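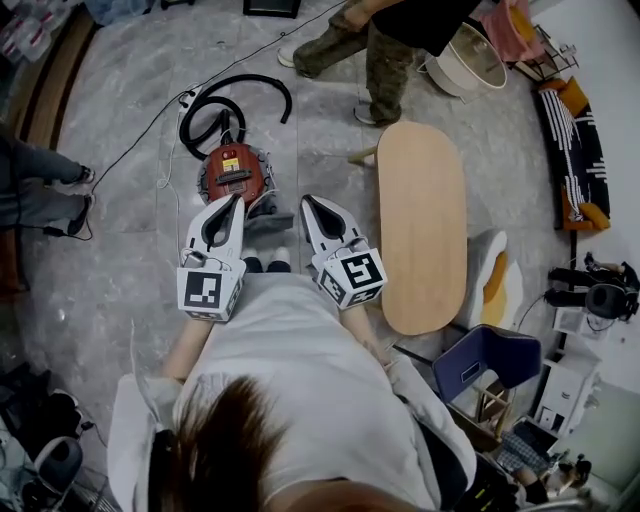

The Multlow club started with a whiteboard, 7 students and no money. By March they had a pair of hand-held grippers, white plastic bodies, dark grey jaws, and a plan to teach a robot to tidy a lounge room. First job on the list, the vacuum. It's a red canister one with a black hose that curls wherever it likes, and there's a cable across the floor to think about too. "Hoses are horrible," says Soo-ah Gil, second year, in charge of data. "A block stays a block."

Each try gets logged. They want 4000 before the Redisari Cup, and had 177 the evening I visited. Slow going. Irfan Rondonuwu runs the training side from a laptop he won't let anyone else touch, and he throws out any run where the marker cubes drop out of veiw. Lots of runs, early on.

The arm itself is on loan from Furtado until the end of term. It's older then most of the club's gear and needs a new wrist motor. Cost so far, $2000, mostly from sausage sizzles. Next up is cushions, then socks. Gil wants to do socks first. They were still arguing when I left.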